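Informe de avance al financiador. Proyecto Dalisay: recuperación de prendas deportivas para clubes escolares

Periodo cubierto: de junio al cierre del ejercicio
Fecha de entrega: 9 de enero de 2024
Responsable: Bouchra Tazi

1. Recogida y clasificación

En el periodo se recibieron 537 prendas procedentes de 6 centros. La clasificación se hace por tipo, talla y estado, con registro en la hoja Kavari. Los pantalones de chándal se almacenan doblados a lo largo.
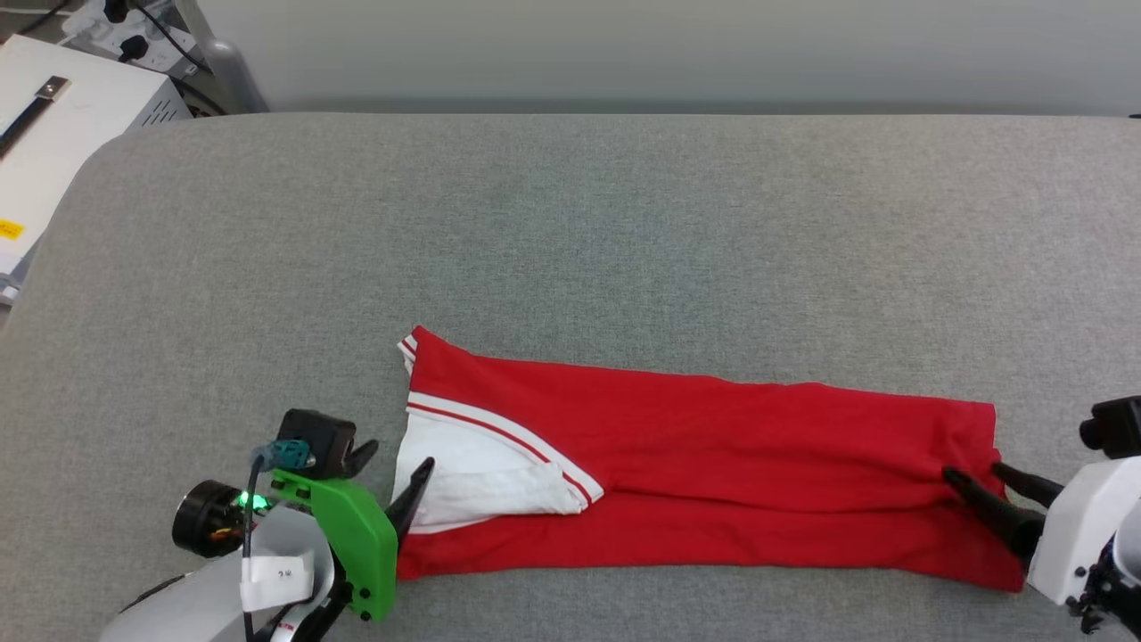 2. Lavado y reparación

El taller de Pumance asumió el lavado desde junio. Quedan pendientes de reparación 44 prendas, en su mayor parte por cremalleras y gomas de cintura. El plazo medio de devolución es de 10 días, dos más de lo previsto en la memoria. El retraso se concentra en los lotes que requieren recambio.

3. Distribución

Se han cerrado las entregas de Zundelon. Las camisetas con rótulo en el pecho se contabilizan aparte, ya que los clubes no pueden usarlas en competición y se destinan a entrenamiento. 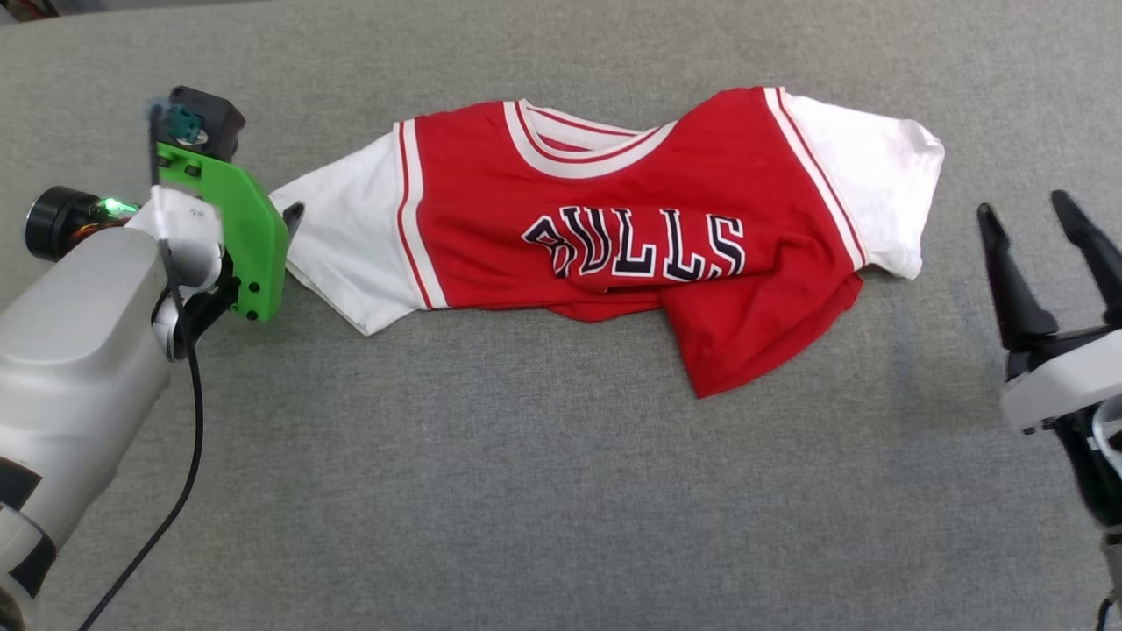 Asanka Mollah objeta que el criterio de asignación por orden de solicitud perjudica a los centros pequeños y pide que se sustituya por un cupo según número de alumnos inscritos. La propuesta se incorpora a la revisión del segundo tramo, sin efecto sobre el presupuesto aprobado. El desglose de gastos se remite en anexo separado.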